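The Clear Container, Reconsidered

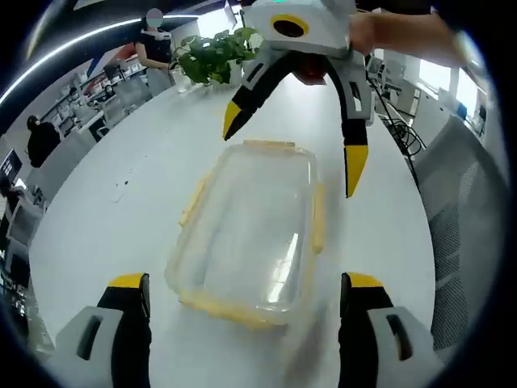
2 min read · 477 views

Rectangular, rounded corners, clear walls, yellow latch tabs. You own one, or you own nine and can find lids for four. I've been grumpy about containers like these since March, when Dorottya Fekete talked me into replacing every mismatched tub in my kitchen. She promised I'd see what I had and therefore eat it. I saw it. I did not eat it.

The rim on the one in the gallery has a faint yellowish tint. Makers love to put colour near the seal, and I remain unconvinced it does anything for the soup. The latches I'll grant are easy to spot on a white table, and a white table is a flattering place to put anything see-through. Try the same trick in a fridge drawer behind the celery.

My own set is a Viltell. The leaflet says the latches were tested for 727 openings, a number so odd that I half believe it. Two of mine went slack before winter was over. Baltasar Rivas swears by his Lillix tubs and says I'm too rough with the hinges — he also washes everything by hand, so I'm not sure we're reviewing the same product.

Would I buy clear again? For rice and flour, sure. For leftovers I've gone back to an old ice cream pail with masking tape on the lid, and Wednesday's chili has yet to complain.

Filed under: Kitchen, Storage, Grumbling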